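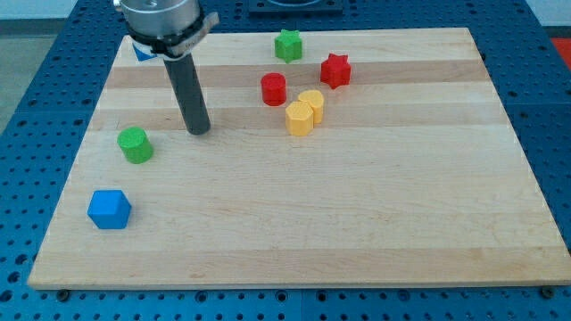 The Patient Finger of Dreltthorpe

In a shared workshop at the bottom of a hill, Perihan Toprak is teaching a robot arm to push things around, and she is in no hurry at all

The first thing Perihan Toprak does when she gets to the workshop is put the kettle on, and the second thing she does is move her coat, which she has a habit of hanging on the emergency stop. She knows she shouldn't. She tells me so herself, laughing, before I've even found somewhere to put my bag, and then she tells me about the kettle, the heating, the man who used to repair pianos in the back half of the building, and the best place in Dreltthorpe to buy a sandwich. It is a good twenty minutes before we get to the robot, and I wouldn't have missed any of it.

The workshop is called Undard, a name left over from the upholstery business that had the building before. There are a couple of lathes, a table saw with its own little room, a row of sewing machines, and a long bench where people glue things and then argue about whose glue it was. Members pay by the month and come and go as they please. Toprak joined to make a bookcase. She did make the bookcase, and it leans, and she is fond of it. But somewhere in the middle of sanding the shelves she got talking to another member about a secondhand arm that was for sale two towns over, and by February she was driving home very slowly with it strapped in the back of her sister's van.

She named the project Lanoment. I asked what it meant and she said it was a typing mistake in the subject line of an email - she had been going for "la moment," which wasn't right either - and by the time she noticed, four people had already answered it.

What Lanoment does is push. There are no fingers to close and nothing to pick up with. The arm ends in a single dark rod with a rounded tip, held in a silver mount with a black clamp band, and with that one finger it slides small plastic blocks across a maple board. You might ask it to bring the blue cube over to the red star. You might ask it to herd the two yellow ones into a corner. Then it lowers the rod, goes looking for the right side of the right block, and starts nudging.

I had imagined this would be the easy version of a robot, something you do before you get to the real thing. Toprak had imagined that too, and she is very good company on the subject of how wrong she was.

"When you pick a thing up, it's yours," she says. "You've got it, it goes where you go. When you push a thing, you're only making a suggestion."

A block pushed dead center slides along nicely. Push it a hair to one side and it turns, and then the rod slips off the corner and you are pushing air, and by the time the arm has gone back around, the block is facing somewhere else entirely. The cylinders are no better. They don't have corners to slip off, but the rod can slide around the curve of one as if it were going around a lamppost. And the stars! The stars are the ones she talks about the way other people talk about a difficult cousin. Get the rod into the notch between two points and a star will go anywhere you like, straight as a train. Catch it on the tip of a point and it spins.

She has two stars, a green one with five points and a red one with six, and she swears they have different temperaments. The red is easier. I tried pushing both of them with a pencil while she was rinsing out the mugs, and I think she may be right.

The board came about by accident. For the first few weeks the blocks sat directly on the table, which is blue and covered in a grid of round holes, a wonderful surface for bolting things down and a terrible one for sliding things over. Every small edge found a hole to catch on. She tried a sheet of poster board, which curled, and then a baking tray, which made a noise that the sewing people objected to. In the end she brought in a cutting board from her own kitchen, glued up out of maple strips in pale cream and tan, and it worked so well that she has been chopping onions on a plate ever since.

Wood brought its own small lessons. The strips run the long way across, and she is convinced that the blocks travel a little more willingly along the grain than against it. She sanded the board, and it helped. She waxed it, and that was a disaster (the blocks shot away from the rod like soap in a bathtub), so she spent an entire evening taking the wax off again.

Money comes up, as it does in any workshop. She keeps a notebook with everything in it, and she let me read the running total off the inside cover: $2,583, of which the arm itself was the greater part. The mount took $421 of that, and she still winces. It was turned for her by Coşkun, a small machine shop on the other side of the river that mostly makes parts for bakery equipment, and it replaced three earlier attempts of her own that she keeps in a coffee can. One was held together with a hose clamp. One was drilled slightly off center, so that every time the wrist turned, the tip of the rod drew a tiny circle in the air. She ran it that way for a month, correcting for it in the software, before she could bring herself to admit that the hole was in the wrong place.

The teaching is the slow part, and to my surprise it's the part she likes best. She drives the arm by hand with a little controller from an old game console, pushing the blocks where she wants them, and the computer keeps a record of where the blocks were and what she did about it. Later it studies those recordings and tries to do likewise. She does 50 of these runs in a sitting, usually with the radio on. After every run she reaches in and musses the blocks up with her palm so that no two starts are the same. Her early recordings were too tidy, she says. She had been setting the blocks out nicely every time, the way you would lay a table, and Lanoment learned to be very good at tidy tables and was completely lost when anything was out of place.

It also learned her manners. Toprak is right-handed and tends to come at a block from the right, even when going from the left would be shorter, and the arm picked that up along with everything else. She has been making herself go the long way around on purpose now, to even things out.

I stayed to watch it work on its own. She typed in that she wanted the green cylinder next to the green star, pressed a key, and folded her arms. The rod swung over, came down, thought about it (I know it doesn't think about it, but you try watching one) and began to push. It got the cylinder halfway across and lost it. It went back around and tried again, lost it again a bit farther along, and went around once more. A member who had come over to borrow a square stood beside us and forgot to leave. When the cylinder finally bumped up against the star, he said "oh, well done," to the arm, quite sincerely, and went back to his drawer fronts.

Her best score so far is eight tasks out of 10, on an afternoon when the sun wasn't on the bench. Sunlight is the present trouble. It comes in low through the front windows after three o'clock and turns the yellow blocks so pale that the camera mixes them up with the maple. She has been pricing blinds. She has also been thinking about painting the board, and you can tell from the way she runs her hand along the edge of it that she doesn't want to.

People do ask her what it is for. Her mother asks fairly often. Toprak has a serious answer, about how a great many jobs around a house come down to shoving things gently until they're where you want them, like a chair, or a drawer, or the plates at the back of a cupboard, and how a machine that is comfortable shoving would be a useful thing to have. She gives it well. Then she offers more tea, and tells me that on the evening the arm first got a block to the right place by itself, she turned off the lathe behind her, went outside, and walked twice around the building before she felt ready to come in and see if it could do it again.

It couldn't, that night. She made herself some toast in the workshop kitchen, mussed up the blocks, and picked up the controller.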